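Chapter 4
Household Surveys: From the Question to the Table of Results

4.1 Why we ask households

Much of what a government knows about the daily life of its people comes from household surveys. A tax office knows what people earn on paper, and a hospital knows who was treated there. Neither of them knows how many meals a family eats together, how far the children walk to school, or who in the home looks after a sick grandmother. For such matters there is no register. Somebody must knock on a door and ask.

In this chapter we follow one survey from its first draft to its published tables. It is the Wellau Time and Living Survey, carried out in October in the town of Wellau and the villages near it. The survey is small, and this makes it useful for students, who can see all its parts at one time. The final file contains 3,747 persons. The questionnaire had 66 questions, of which the reader will find a selection in the appendix to this chapter.

The reader should already know the terms population, sample and variable from Chapter 2. The term sampling frame was introduced in Chapter 3 and will be used here without a new explanation.

4.2 The household as a unit

Before we can ask a household anything, we must say what a household is. In everyday speech we mix the words "family," "home" and "household," and usually no harm is done. In a survey the harm can be serious. Consider a student who sleeps in the city from Monday and comes back to her parents for the weekend. If both addresses report her, she is counted twice. If each address believes that the other will report her, she is lost.

Most statistical offices use one of two definitions. By the housekeeping definition, a household is a group of persons who share a dwelling and also share their main meals or their budget. By the dwelling definition, all persons who live in the same dwelling form one household, whatever they share. The Wellau survey used the first one. The interviewers were told to ask, "Who normally eats from the same kitchen?" and to write down the names in the order in which they were given.
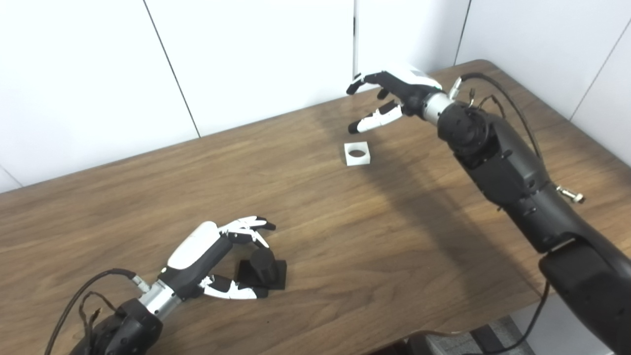 The choice has consequences for the results. Under the dwelling definition, three young workers who rent a flat together are one household of size three. Under the housekeeping definition they may be three households of size one, if each of them buys and cooks separately. The average household size in a town with many shared flats will therefore look smaller under the second rule, although not a single person has moved. When we compare two towns, or the same town in two different years, the first thing to check is whether the definition has stayed the same.

Rocío Sánchez, who led the field work in Wellau, kept a notebook of difficult cases. One of them concerned two brothers in the village of Skotorov. Their houses stood side by side, with separate doors and separate electricity bills, but both families ate every evening in the older house. The interviewer recorded one household. The editor in the office, who saw two addresses, changed it to two. In the end the original entry was restored, and a note was added to the manual saying that shared meals do not join two dwellings unless the budget is shared too. In Skotorov it was.

4.3 Selecting the addresses

The survey drew 600 addresses for each of the 3 districts: the old town, Wilstead, and the villages. The districts do not have the same number of inhabitants, so an address in the villages had a higher chance of selection than one in the old town. This is called disproportionate allocation. It gives good results for every district taken separately, but it requires weights when we want a result for the whole area. The weights are treated in section 4.6.

Interviewers visited each address up to four times, and at least one visit had to be in the evening or on a Sunday. An address where no one was found after the fourth visit was recorded as a non-contact. It was not replaced by the house next door. Students often ask why, since the neighbor is at home and willing to talk.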